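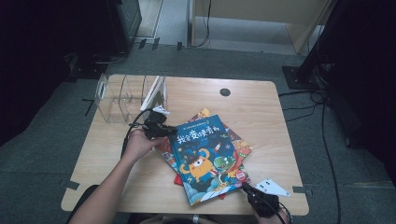 # The dropped books were the easy part to report

In August a library robot at Lellora put a child's picture book back on the shelf with three of its pages torn through. It did the same to the next one. By the time a member of staff pressed stop, it had been filing damaged books for most of a morning, and the log showed every one of them as a success.

I have read the report that Drandale, which built the robot, sent to its customers. It is a fair report as far as it goes. It says a pad on the left finger had worked loose and left a screw head standing proud. It says the pad has been changed and the mounting redesigned. It gives the number of returns handled before the fault, 173, and the number of drops in that time, 2. I think it answers the wrong question.

A loose pad is wear. Fingers that pick things up all day will wear, and no new mounting will stop that for good. What worries me is that the machine had no way of telling a good job from a bad one. It was taught that a book standing in its slot meant the task was finished. A torn book stands in a slot as well as a sound one.

The teaching is done by people. They hold a gripper in each hand, stand at a table and move books into a clear organiser with upright dividers, and the robot learns from the recordings. I have no quarrel with the method. People are good at handling books and it makes sense to copy them. But a person feels a page catch and stops. They do it without thinking, and very little of it ends up in a recording made from cameras and finger positions.

Mayu Tamura, who ran the recording sessions for Drandale, told me her team was asked for 1000 clean examples. Anything with a snag, a slip or a second attempt was thrown out. So the robot had seen 1000 books go in properly and had never once seen what a person does when one doesn't.
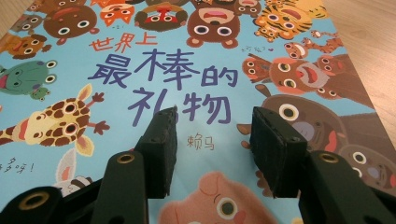
## What should change

First, keep the bad recordings. Label them and use them. If a cover creases or a page folds under a finger, the machine ought to have met that before it meets it in a library.

Second, look at the pads. They are foam held on with small screws, and a glance at the start of each shift would have found this fault. Pluvgate, which services the Lellora machine, had them down for a check every six months. I'd call that careless with a part that touches everything.

Third, stop counting drops as the measure of safety. Drops are easy to see and easy to count, so they get into the report. Damage that ends up neatly on a shelf does not.

Després, the other supplier bidding for this work, says its own robot measures grip force and halts above a limit. That would help, though I would want to see it tried on old, soft paper before I believed the limit was set low enough.

Some people will say these are only picture books, and cheap to replace. The same company is offering the same fingers to hospitals for handling medicine packs. I would like the fault understood properly before then, and changing a pad doesn't do that.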